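Grout

Grout is the filling that goes into the joints between tiles once they have been stuck to a wall or floor. It is a humble sort of material, usually a mix of cement, water and fine sand, and most people give it very little thought until it starts to crumble or turn gray behind the bathroom faucet. It does a good deal of quiet work all the same, holding the edges of the tiles steady, keeping dirt and crumbs out of the gaps, and giving the whole surface its finished look.

Types

The two kinds most often found in homes are sanded and unsanded grout. Sanded grout has grit in it, which helps it keep its shape as it dries, and so it suits the wider joints you tend to see on kitchen and hallway floors. Unsanded grout is smoother and stickier, and it is a pleasure to work into the narrow joints of a wall (it is also kinder to polished stone, which grit can scratch). A third kind, epoxy grout, is made from resins and a hardener. It costs more and sets quickly, so it asks for a steady hand, but it stands up wonderfully well to stains.

Color

Choosing a color is where many a household has spent a long and happy evening arguing over sample cards. A grout close to the shade of the tile lets the joints fade away, and the surface reads as one broad sheet. A dark grout against a light tile does the opposite and brings out every line, so the grid becomes a pattern in its own right. Dark joints are forgiving of everyday grime, though they will also show up any tile that was set a little crooked.

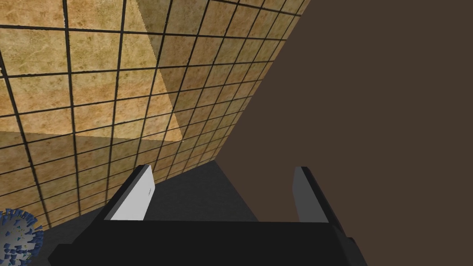
Rafia Rizvi, in a talk given at the Hustcombe tile fair one November, held that people fret far too much over the tile and far too little over the joint, and that she would sooner see a plain tile with well-chosen grout than a costly one finished in whatever was left in the bucket. She advised letting a small test patch dry fully before making up one's mind, as wet grout nearly always looks darker than it will in the end.

Applying and curing

Grout is pressed into the joints with a rubber float, held at a slant and drawn across the tiles on the diagonal so that it doesn't dig the filling back out again. The extra is wiped off with a damp sponge, and a thin haze left behind can be buffed away later with a dry cloth. Cement grout needs time to cure, and rushing it with a heater tends to bring on cracks.

Care

Warm water and a mild cleaner are enough for most joints. Vinegar is best avoided on cement grout, which it slowly eats away. Sealing helps keep stains out, and a few drops of water make a handy test: if they soak in and leave a dark spot, the joint is ready for a fresh coat.

See also: Mortar; Mosaic; Thinset; Caulk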